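3.2 What the kids made

I loved this part of the study! Tove Holst and I ran two holiday craft afternoons at the Wosten library in December, with paper lanterns first and salt-dough stars second, and we let the kids pick their own colors (glitter was a mistake).
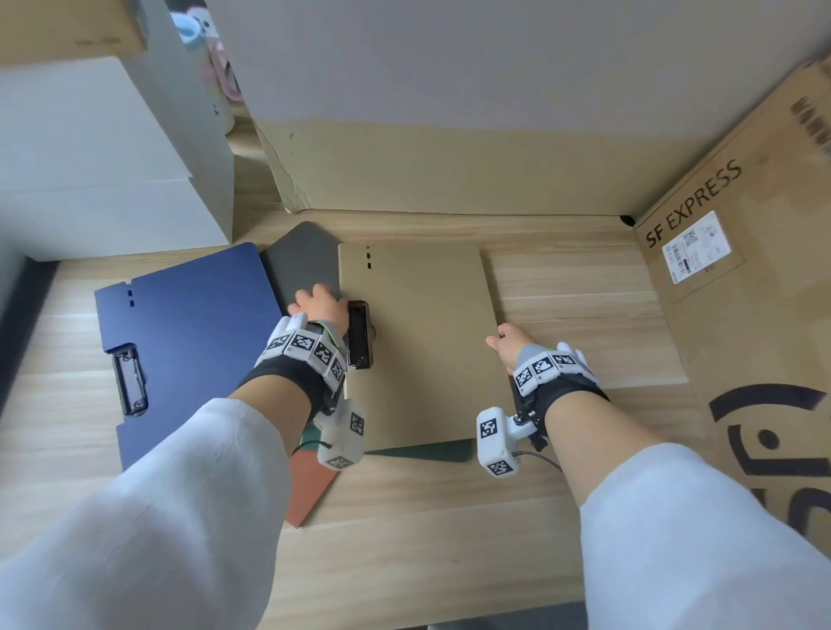 Figure 2. Both hands on the tan clipboard folder, with a dark gray folder underneath.

Six families stayed past closing to finish their lanterns, so I'd plan on a longer session next time. Gerardo Mazza got similar results with garlands in Carrilho.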